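Chapter 4
Fluid Balance in Hospitalized Children

A child's body holds more water for its weight than an adult's, and much of that water lies outside the cells, where it can be lost quickly. A newborn with diarrhea may become seriously dehydrated in less than a day. Nurses on children's wards therefore record everything a patient drinks, receives by vein, and passes.

The chapter begins with a case. A girl of 18 months was admitted to the Bradari children's ward in October after two days of vomiting. She weighed 10 kilograms. Her mouth was dry, she cried without tears, and she had wet one diaper since morning. Imtiaz Majumder, the doctor on call, estimated that she had lost nearly 500 milliliters of fluid. She was given small sips of rehydration solution by syringe, and her parents were taught to continue through the night.

Her treatment raises three questions that the sections below take up. How is fluid loss estimated when the child's earlier weight is unknown? When is fluid by mouth enough? How often should the plan be checked?

Intake and output were once charted on paper and added up by hand at the end of each shift. Many wards now enter the figures at a computer, and the totals are kept by the hour.
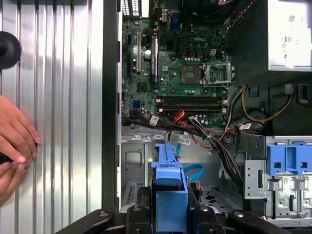
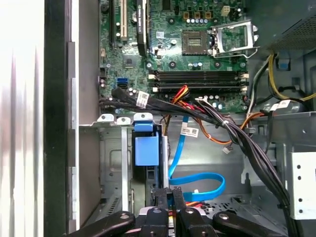

Inside a desktop computer, with the motherboard in view.

Whichever method is used, the total is only as good as the entries. A cup left half full and charted as finished will hide a shortage. Wet diapers are weighed, and the dry weight is subtracted; one gram is counted as one milliliter.

4.1 Body Water and Age

Water makes up a larger share of body weight at birth than at any later time of life. The share falls quickly during the first year and more slowly after that.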